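The Case for Publishing Clearances in Rental Listings

A rental listing in Jumville must state the monthly rent, the deposit, the number of rooms and the heated floor area. It need not state a single distance between two objects. A tenant can learn that an apartment measures 237 square feet and still have no means of knowing whether the bathroom door clears the toilet, whether a refrigerator can be opened fully, or whether a person using a walker can turn around in the kitchen. I have written listing copy and measured units for most of my working life, and I think the omission does more harm than any exaggeration about natural light.

Floor area is a product of two dimensions, and it discards both. A room eight feet by ten has the same area as one four feet by twenty. The second is a corridor. Listings that give area alone treat them as equal, and pricing software treats them as equal too, so the tenant who takes the corridor pays the same rate per square foot as the tenant who takes the room.

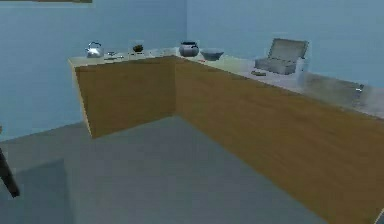

The usual reply is that a floor plan solves the problem. In practice it does so only when the plan carries dimensions, and most do not. Plans attached to listings are commonly traced from older drawings, resized to fit a phone screen and stripped of their scale bar. Door swings are often drawn on the wrong side. Wall thickness is ignored or set to one value throughout. I have compared plans against tape measurements in Tuvunbridge, where much of the housing was subdivided long after it was built, and the interior walls were rarely where the plan put them.

Three measurements would correct most of this. The first is the narrowest clear width on the route from the entrance to each room, taken with doors open. The second is the clear floor space in front of each plumbing fixture and each major appliance. The third is the largest rectangle of open floor in the main room, given as length by width. A person with a tape can collect all three in a small unit in less time than it takes to photograph it.

Landlords object on two grounds. Liability comes first: a published number can be wrong, and a wrong number can be disputed. This is true of floor area as well, and the market has managed that risk with a stated tolerance. A tolerance of one inch on clearances would be adequate for nearly every decision a tenant has to make. The second objection is cost. The management firm Châu, which handles 200 units on the east side of Jumville, began recording clearances last July for its own maintenance staff, who needed to know which replacement appliances would pass through which doors. The figures now exist in a spreadsheet. Adding them to the listings would require one more column in an export file. The firm has not added it.

I do not think this reflects bad faith. Listing platforms define the fields, and property managers fill in the fields they are given. Dulero, the platform most used here, offers an entry for the finish of the cabinet hardware and none for the width of the bathroom door. A manager who wants to publish that width has to type it into the free-text description, where it cannot be searched or filtered. 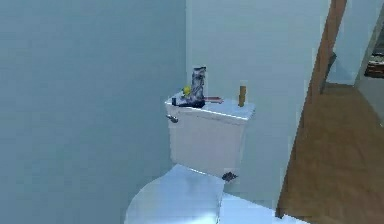
A toilet in the corner of a bathroom. Listings seldom give the clear floor space in front of the fixture.

The bathroom is where the absence costs most. It is the smallest room in most apartments and the most expensive to alter, and a tenant generally has no right to alter it at all. A sofa that does not fit can be sold. A toilet with too little floor in front of it stays where the drain is. Tenants with limited mobility already know this, and they compensate by visiting every unit in person – a cost in time and travel that falls on the people least able to absorb it.

The city could settle the matter by adding the three measurements to the existing disclosure form, which is due for revision in any case. The form has blank space on its second page. I would put the route width at the top, followed by fixture clearances room by room, with the date of measurement beside each entry.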